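4. Tidying a tabletop, and what the simulator lets us ask

We come now to the part of the study that people outside our lab always want to hear about first, namely whether a machine can be trusted to clear a table. It is such an ordinary chore that most of us do it while talking to someone else, and we chose it partly for that reason. Folding and dishwashing have had a good deal of attention already, whereas putting small things back into a box seems to us a fair stand-in for the many little jobs that fill up a household day.

All of the trials in this section were run in simulation with the Oketti environment, using a wide view from above the gripper as the policy's only camera input. We kept the strong curvature of that view and made no attempt to flatten it. Earlier work on our side, done with the Pretesis planner in February, had used a corrected picture, and we were never quite comfortable with how much of the table's surroundings was lost along the way.

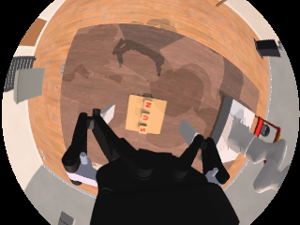
Figure 3. Gripper view in the tabletop task, simulated. A small cardboard box rests near the middle of a round wooden table, with letter blocks reading "NUS" along its right half.

The chore itself is easily told. The arm has to pick up each small block, set it down where the instruction asks, and leave everything else on the table as it was. We gave the policy 40 episodes with the starting positions varied, and we allowed 2 attempts at each grasp before an episode was marked as failed. A person at the kitchen table would find this generous, and we rather hoped the policy would too.

It finished 20 of them. We were pleased with that number for an afternoon or so, and then we sat down with the recordings and grew more cautious. Most of the failures came late in an episode, after a sensible approach, when the fingers closed on a block and nudged its neighbor out of line. Shadows gave trouble as well. In 4 episodes the policy reached for a dark patch of tabletop as though something were lying there, a mistake we had seen before with the Muten baseline and had hoped to leave behind.

So our answer to the household question is a friendly "not yet," at least for crowded surfaces. Single objects with a little room on each side are handled well, and we would feel fairly comfortable trying those on a real arm. Blocks placed edge to edge are another matter, and in the next section we look at whether the slower closing motion used in the Brandão controller helps with them.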